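# Chapter 7. Local Content in the School Timetable

Most national curricula leave a share of teaching time to be filled by the district or the school. The share goes by various names (local curriculum, community studies, regional content) and its size differs from one system to the next. In the system used in this book it amounts to 132 periods a year in the upper primary grades. This chapter deals with how those periods are planned, staffed, and assessed. The writing of lesson materials is left to Chapter 8.

**Terms used in this chapter.** *Local content* means any material selected below the national level. A *unit* is a block of periods with a single stated outcome. A *carrier subject* is the timetabled subject in which a unit is taught when it has no slot of its own.

## 7.1 Stand-alone and carried units

A school may place local content in its own slot or distribute it among carrier subjects. A stand-alone slot is simple to schedule and simple to inspect. It also requires a teacher who is willing to take the whole slot, and in small schools that teacher is often the one with the lightest load, whatever his or her training. Carried units draw on subject teachers but are easily displaced when the carrier subject falls behind.

Nazari and Hashemi compared the two arrangements in the Parnmont district over 2 school years. Schools with a stand-alone slot taught more of the planned periods. Schools with carried units taught fewer periods but kept better records of student work, largely as a result of the marking routines already in place in the carrier subjects. The authors did not recommend one arrangement over the other, and the data do not support a general preference.

A mixed arrangement is possible. The Golestani school, discussed in Section 7.4, assigns crafts and household knowledge to a fixed weekly slot and places oral history in the language period.
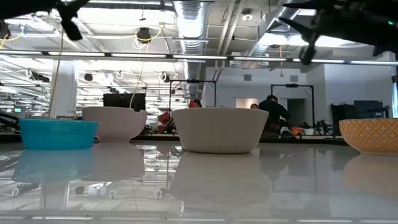 **Figure 7.1** Bowls on a white tabletop. The bowl at the right has a repeating geometric pattern.

## 7.2 Selecting content

Selection normally begins with a survey of what adults in the catchment area know and are prepared to teach. The survey form should record the topic, the language in which it is usually explained, the season in which it can be taught, and the materials needed. Season is the entry most often omitted. A unit on seed storage scheduled for May cannot be moved to the winter term without being rewritten.

Topics are then screened against three conditions:

1. The topic can be taught to the intended grade within the periods available.
2. At least one teacher on the permanent staff can take over the unit if the outside instructor withdraws.
3. The outcome can be stated in terms of student performance.

The second condition removes many attractive topics. Rondonuwu argues that it should be relaxed for languages with few speakers, where a qualified permanent teacher may not exist. Kiani takes the opposite view and holds that a unit without a permanent teacher should be listed as an activity and excluded from the period count. Both positions are found in current practice, and the reader should check which one the local regulations adopt.

## 7.3 Staffing and cost

Outside instructors may be paid by the period, by the unit, or not at all. Payment by the period is the most common. The Hasivon regulations cap the annual payment for each unit at 800 in local currency and require a signed attendance sheet for every session. Where no payment is made, travel should still be reimbursed, and the reimbursement should be entered under teaching costs. Schools that enter it under general expenses cannot later show what the unit cost.

A permanent teacher must be present during all sessions led by an outside instructor. The teacher's period counts toward the normal load.

## 7.4 Case: the Golestani school

The school serves the town of Nirnura and two outlying villages. Its local content plan, approved on 02/12/2019, was prepared by Negin Naseri, then head of the upper primary section. The plan lists 7 units. Four are taught in the fixed slot and three are carried. Table 7.1, at the end of the chapter, gives the distribution of periods.

Two features of the plan are used as reference points in later sections. The first is that each unit has a named substitute teacher. The second is that assessment is by work sample only, with no written test in either term. Section 7.5 examines the scoring guide applied to the work samples and the agreement between raters during the first year of use.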